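Progress report to the Valtance Home Skills Fund
Lepik practice room, Folov
Second report, 29/01/2024

Where we are

The room is up, it is furnished and it is being used! When we sent our first report we had a floor plan, a pile of furniture catalogues and a rather optimistic list. We now have a bedroom with a bathroom corner, fitted out closely enough to a small studio flat that people start putting things away without being asked, and 17 sessions have been held in it up to the end of last week.

As a reminder, the grant pays for one furnished room in which people about to move into their first home of their own can practise the everyday jobs that come with it. We said we would begin with the bed and the washing, and we have kept to that. Cooking belongs to the next stage and is not covered in this report.

The furniture

The bed took up most of our thinking. We wanted one you could walk up to properly, with legs you can see under and sweep round, and a mattress that people could dress by themselves. We settled on a light wood frame from the Vollitz range with a low headboard in the same warm tone, and a bedside table to stand against the wall next to it. It is plain furniture, and we like it all the more for that. Nearly everyone who comes in says it looks like something they could have themselves.

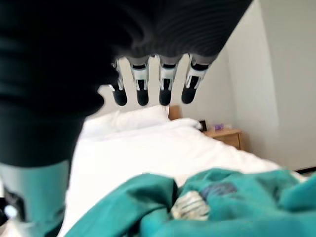
All the bedding is white, pillows included. We did argue over this, because white shows everything, but showing everything has been a great help. A crease can be spotted from the doorway, and so can a sock or a stray sleeve. We bought enough covers and pillowcases to strip the bed after each session and make it up fresh for the next, so every group begins with clean linen and learns to take it off as well as put it on.

Two pillows of different sizes have also been a small success. People have strong opinions about which goes where! We leave it to them.

The bedside table has a drawer, and the drawer has become the home for anything found in a pocket. That rule came from one of the Thursday groups and has now been written on the session sheet. Coins, tissues, bus tickets and one front door key have all spent time in there.

The floor is grey carpet tile throughout, which came with the building. We had set money aside for vinyl in the bathroom corner but have held that back for the moment (see the budget note further down). The streaky pattern is forgiving for shoes and less forgiving for anyone looking for a dark sock, and we have begun using that in the sessions: look at the floor before you decide the room is finished.

What happens in a session

Each session follows a job from beginning to end, and the one we have run most is clothes. The garments start out in a heap somewhere – on the bed, over the rail, down by the side of the bed – and the task is to get each of them to where it belongs. Some go in the bin for washing and others are folded and kept. The group decides which, and has to say why.

It sounds very simple, and for some people it is. For others it is the first time that anyone has slowed the job down enough to see its parts. Picking up a soft garment is a surprisingly interesting thing to teach. Take it by one thin edge and the rest slides out behind it, so that you arrive at the bin with a trail. Gather the middle up into a good thick fold first and the whole piece comes along together. We spend a full ten minutes on this now and it is ten minutes very well spent. 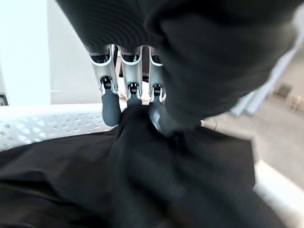 Black fabric gathered into a ridge at the point where it is gripped.

We kept to a small set of clothes on purpose. There are 56 garments altogether, all bought second-hand, in a handful of colours that are easy to tell from one another and easy to talk about. "The black one" and "the green one" work for everybody, including people who are still building up their English. Most are thin and slippery or soft and bulky, and we included very little that folds itself nicely. Shirts with stiff collars turned out to be too easy and have gone back in the cupboard.

The bathroom corner

This was the part of the plan we were least sure about, and it has become the part we are most pleased with. A white partition separates the toilet from the sleeping end of the room. It gives the corner an edge, so that going to the bathroom feels like going somewhere, although it is only a few steps from the bed.

The bin for washing sits there too. In our first report we described a tall basket with a lid. We tried one in December and it was a nuisance: clothes caught on the rim, the lid was always on the floor, and shorter people could not see what was at the bottom. We replaced it with a shallow white plastic bin, wide enough to drop things into from standing and low enough to see straight into. It stands on a pale wooden board, so its place is marked out and it goes back to the same place each time it is emptied.
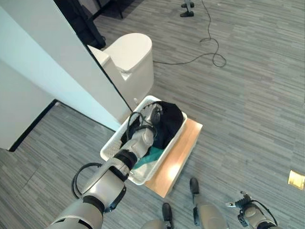

The washing bin on its board in the bathroom corner, with black and teal-green cloth inside.

The shallow bin has had one effect we did not plan. With a deep basket people simply dropped things and walked away. With this one they notice that it is nearly full, press everything down and start talking about whether it is time to do a wash. That conversation is precisely the one we were hoping for, and we had been wondering how on earth to bring it about.

The only complaint is that the corner gets tight when three people are in it together. We have asked groups to send one person at a time to the bin, which slows things down a little but has stopped the bumping. For the next few months we would also like to try the board further out towards the bed and see whether the walking route is any better.

Making the bed

Bed-making comes second in most sessions, after the clothes have been cleared, and it is by far the most popular job. We teach it loosely. The aim is a bed that is flat on top and comfortable to get into, and no marks are given for hospital corners. If the bedding hangs down at one side, we talk about whether that matters (it does if it touches the floor) and the group sorts it out between them.

We have also tried doing the two jobs the other way round, with the bed made first and the clothes laid out on top of it for sorting. This has advantages. The bed makes a big clean surface, the right height for folding, and the colours stand out so clearly against the white that nothing is missed. It does mean smoothing the bedding over again at the end. Opinion is divided and we will carry on running it both ways until the spring.
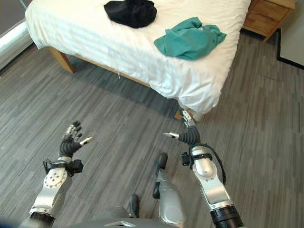

Black and teal green garments on the bed.

What people have told us

We ask three short questions after each session and write down the answers. The comments have been generous and very practical. One person said they had never known what order to do things in, and that having an order was the useful bit. Another had gone home and bought a second pillowcase. Several have asked for longer on folding, and two groups would like a proper chest of drawers so that the folded clothes have somewhere to go. We agree with them! At present the folded pile ends up in a box by the door, and it rather spoils the finish.

What has been harder

Laundry turnaround is the main difficulty. Eight covers seemed plenty when we placed the order, but a busy week gets through them before the wash is back, and twice we have had to postpone a morning group to the afternoon. We are ordering more.

The bin is light, and it shifts on the board if somebody presses down hard. We are trying a strip of non-slip matting underneath.

The black skirting round the walls scuffs the edge of the bedside table when the table is pushed back too far. It is a tiny thing, but we want the furniture to last, so small felt pads are on the shopping list.

Budget note

Spending on furniture and bedding is within what was agreed. The flooring money for the bathroom corner has not been touched. With your agreement we would like to move part of it across to a chest of drawers from the same Vollitz range and to the extra covers, and keep the remainder for vinyl later in the year. A revised sheet is attached to this report.

Next steps

Between now and the next report we plan to add the drawers, settle where the bin should stand, and write up the clothes session so that the other Folov centres can run it with whatever furniture they have. We are also drafting a half-hour version of bed-making for people who find a full session tiring.

You are very welcome to come and see the room in use. Thursday mornings are the liveliest, and there is always a bed that needs making.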